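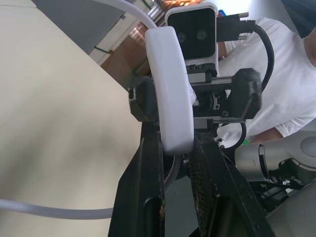

Milovan Kelmendi put it bluntly at the internal read-through: a stop that only watches motor current isn't a safety stop, and we should quit calling it one. He is right, and we have changed the wording. In the first draft it was "safety stop" all through. It is now "current stop".

The fault itself. Task is the lamp switch: left gripper takes the inline switch on the lamp cord, holds it, presses. During a hold the left wrist camera stopped sending. No new images at all, but the driver kept handing over the last good one, with a fresh timestamp. The policy saw a switch between the fingers and carried on. Motor current normal, so no stop. The log has 2952 entries for that run and not one warning among them.

We suspect the USB plug. On the wrist unit in Fig. 3a the plug sits in the side of the camera and the black cable swings out in a wide arc before it comes back down towards the fingers. Plenty of slack to catch on something. We could not reproduce it by tugging the cable by hand - so suspect, not proven. A hold of the kind in question is in Fig. 3b, left gripper closed on the end of the switch, right one open and empty.

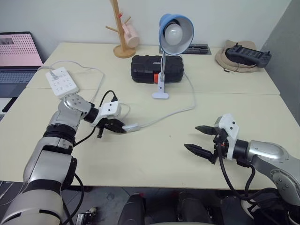

### 4.3 People at the table

The worse problem. A stale image hides anything that comes into view afterwards, and that includes hands. Our rule at Vlachou was that no one reaches over the table while the arms are enabled. The rule was on paper only. Nothing in the Pakden control software enforced it, and with the camera feed frozen nothing could of.

Fig. 3c has a bare arm reaching in from the right, the hand just above the tabletop, with both robot arms mounted at the near corners. A current stop does nothing for that hand until it has allready been touched.

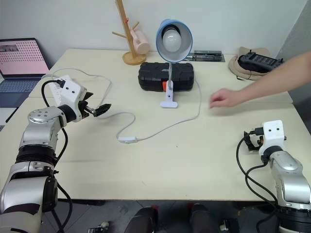 Skornari Technical Notes, vol. 32, p. 153

**Figure 3.** Lamp switch task. (a) Wrist camera and cable. (b) Left gripper on the inline switch. (c) Hand over the table, left gripper open.

Changes made since. Driver now compares image content as well as timestamps, and drops to hold after up to 30 identical images. Cable to be clipped at the camera end, left arm first. Enable switch moved to the operator's side, spring loaded - let go and both arms lose drive. Test of the spring switch with a held object still to do; we don't know yet if the fingers keep their grip or let the thing drop.

The Trendance light curtain was considered and left out for now. It needs a clear line along the table edge and the arm cables hang across it. Open question, see 4.4.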